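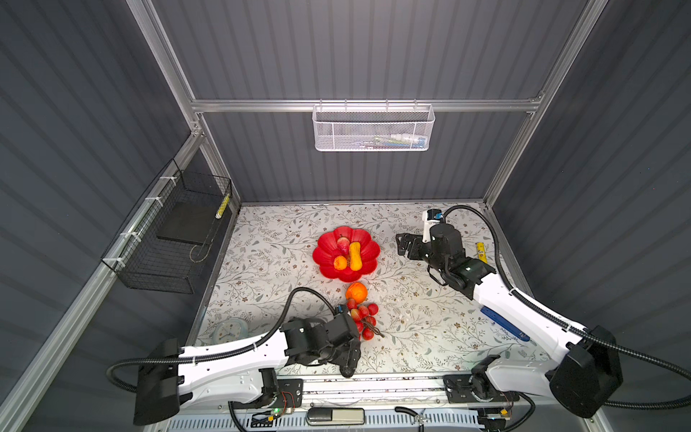

What's the best way to store leftover seeds so they still sprout next year?

Cool, dark, dry, in paper packets inside a closed jar. A back shelf of the fridge is best, an unheated closet is fine for most things.

Home | Sowing | Saving | Tools | Plot diary | Contact

Right, the long version. I get this one every November when people finally clear out the shed and find a heap of half-used packets. Writing it fast, kettle's on.

WHAT YOU NEED

Paper envelopes, small. Coin envelopes work. A pencil (pen fades, marker bleeds). A glass jar with a rubber seal. Dry rice or those little silica packets out of shoe boxes. A tray or some old plates. That's the lot.

STEP 1. SORT

Tip everything out on the table. Make two heaps, keep and doubtful. Doubtful means no label, torn packet, anything that smells musty, anything with little holes chewed in it. Chewed ones go straight out in the trash, not in the compost.

Onion, leek and parsnip are poor keepers. One winter, two if you're lucky. I buy parsnip fresh every year and don't argue with it any more. Tomato, cucumber, squash, cabbage and kale go on for years. Beans and peas somewhere in the middle, three years no trouble. Lettuce depends.

STEP 2. DRY

Most people skip this one and then wonder about the mold. Spread the seed one layer deep on a plate, each kind on its own plate, packet tucked under the rim so you know which is which. Room with a bit of air moving. Not the oven, not the radiator, not a sunny windowsill. Leave it a week. Beans want longer, give them two.

Test for a bean: bite it. If your tooth leaves a dent it's not ready. If it feels like biting a pebble, done. Squash seed should snap when you bend it, if it just folds put it back on the plate.

(Don't bite bought seed that's been treated. It's usually dyed pink or blue and the packet says so.)

STEP 3. PACK AND LABEL

Dry seed into paper envelopes. Write the kind, the variety, and the year it was grown or bought. The year matters more than anything else on there. Fraser Strachan gave me an envelope once that just said "good ones" and they were, and I've never found out what they were.

Don't overfill. If you've got a lot of something, split it over two envelopes so you're not opening the whole stock every time you want a pinch.

STEP 4. JAR

Two spoons of dry rice in the bottom of the jar, fold of tissue over it, envelopes standing up on top. To dry the rice spread it on a baking sheet in a low oven for 45 minutes and let it cool right down with the lid on something. Warm rice in a sealed jar makes its own little rainstorm. Did that my first year.

Close the lid. Write the year on the lid too.

STEP 5. WHERE IT GOES

Fridge, back of a middle shelf, away from the door. Door gets warm every time somebody wants milk. No fridge room? Closet on a north wall, floor level. Steady is what you're after, seeds mind the up and down more than they mind a degree or two.

Not the shed. Not the greenhouse. Not the garage unless yours is much better than mine.

When you take the jar out, let it come up to room temperture before you open it. Couple of hours. Otherwise damp air settles on the cold envelopes and there goes your drying.

STEP 6. TEST IN LATE WINTER

Damp paper towel, 8 seeds, fold it over, into a plastic bag, somewhere warm. Check after a week, then every couple of days. Six or more sprouted, sow as normal. Three to five, sow twice as thick. Less than that, buy new. Carrots and parsley are slow so give them three weeks before you give up on them.

Natália Kollár does hers in batches of 18 and keeps the results in a notebook, for lettuce I think she's right, it's so up and down. For everything else 8 is plenty.

QUICK ANSWERS

Freezer? Only if the seed is really properly dry. Any water left in there and it splits. I don't bother.

Foil packets? Fine unopened. Once open, fold twice, clip shut, treat like paper.

Can I keep seed from hybrids? You can but what comes up is anybodys guess.

How much to keep? Less than you think. I counted out almost 200 kale seeds one year for a bed that holds a dozen plants. The rest went to the Tovcombe seed swap, which is where spares should go.

More next time on saving your own tomato seed, the smelly way with the jar of water.

We use cookies to remember your settings. Accept | Manage choices

Recent posts
Tomato seed, the smelly way
Brabec bean: three summers of notes
When to pull garlic
Seed swap at Tovcombe, what to bring
Leaf mold in bags
Vilém Hubáček on pruning old currants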